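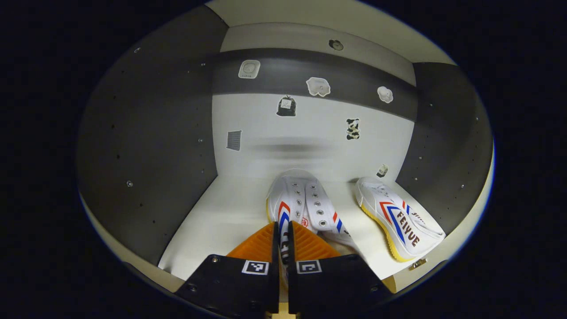 2022年9月14日　课程项目工作记录，夹爪组

Sillel 组的中期汇报说，摆鞋任务"数据采集已基本打通"。我在场，没举手，回来先把疑问写在这里。

下午在小箱子里录飞跃那双。任务定义还是七月那版：把两只鞋从任意姿态拿起来，并排放好，鞋头朝里。写的时候谁都觉得简单，录起来每个词都有歧义。"任意姿态"到底包不包括侧躺？侧躺的时候黄色鞋底朝哪边？两个人录，两个人的理解不一样，数据混在一个文件夹里，现在分不出谁录的。以后文件名后面加录制人代号，先从我自己做起。

录了34条，当场作废13条。作废原因我按印象记，没有逐条回看，所以下面的话请打折扣：

- 夹的时候指垫把鞋头压扁，鞋在两指之间转了一个角度，放下去就歪。帆布鞋头软，橙色指垫也软，两个软东西夹在一起，夹持力多大谁也说不准。
- 松手太快，鞋被指垫的棱纹带了一下，翻了。
- 手腕碰到箱壁。箱子太窄，靠右墙放的那只尤其难拿，手柄没地方转。
- 有两次是我忘了按开始。这个不怪设备。

剩下的21条能不能用，我也不敢保证。汇报里写的目标是1000条，按今天的速度和作废率，学期结束前录不完，除非降低标准。我怀疑最后就是降低标准。

关于抓取点。今天大部分是夹鞋头，因为这双没穿鞋带，夹鞋口容易把鞋舌一起夹进去。可是没有哪条规定说必须夹鞋头。策略学到的如果只是"白色圆头的那一端往中间夹"，换一双深色的、系好鞋带的，结果会怎样？我提议留一双完全不进训练集，专门拿来测。回复是"后面再说"。七月也是这么说的。

关于标记。两指上各有一块黑白方块标记，开合宽度全靠它俩算。Bollach 那份脚本的说明里写着，标记短时间看不见可以插值补上。我翻了代码，它确实会补，补得很平滑，平滑到曲线上根本看不出哪一段是真的。夹鞋这种大件，鞋身会不会挡到标记，取决于手怎么拿，不能默认不会。我要求在输出里多加一列，标明该帧是测到的还是补的。改动很小，今天没人认领，那就我来。

关于背景。箱子后墙上贴了一堆贴纸，有熊猫还是奶牛花纹的那个，还有黑色小包形状的。支持贴的理由是给定位提供纹理，白墙确实太干净，这我接受。但如果每次录都是同一面墙、同一批贴纸、同样的位置，网络完全可以靠贴纸认位置，鞋长什么样它不用管。验证方法不难：把贴纸挪个位置再测一轮。成功率掉得厉害就说明问题。没人愿意做，大概是怕掉。

顺便记一下那个65%。Maurya 组的海报上写摆鞋成功率65%，没写试了几次，没写鞋的初始姿态怎么定，也没写"成功"由谁判。我去问，说是录的人自己看着判的。我们不要学这个。判定标准先写死：两只都鞋底着地，鞋头同向，互相不叠。间距和夹角的上限还没定，下次开会必须定下来，定不下来就不要报百分比。

镜头畸变：边缘弯得很厉害，四角是黑的。标定文件用的还是 Garent 给的那一份，那是另一只镜头的。有人说"同型号差不多"。差不多是差多少，没有数据。棋盘格在柜子第二层，重新标一次用不了一节课。

待办
1. 重标镜头，旧文件留着做对比。
2. 脚本加"实测/插值"列。
3. 回看全部录像，把作废原因重新登记，不要用我上面的印象。
4. 贴纸换位测试，我一个人也可以做，需要借箱子半天。
5. 找一双鞋码不同、颜色深的，锁起来不许录。
6. 问清楚侧躺算不算"任意姿态"，要书面答复。

补一句：手持录得顺，不代表装到机械臂上也顺。人手腕会偷偷补偿，鞋一滑，手自己就跟过去了，这些小动作都进了数据，机械臂的关节未必走得出来。这件事汇报里一个字没提。等第一次上臂再看，我的预期不高。

联系我们：项目组公共信箱　|　© 2022 Sillel 课程项目组　|　返回顶部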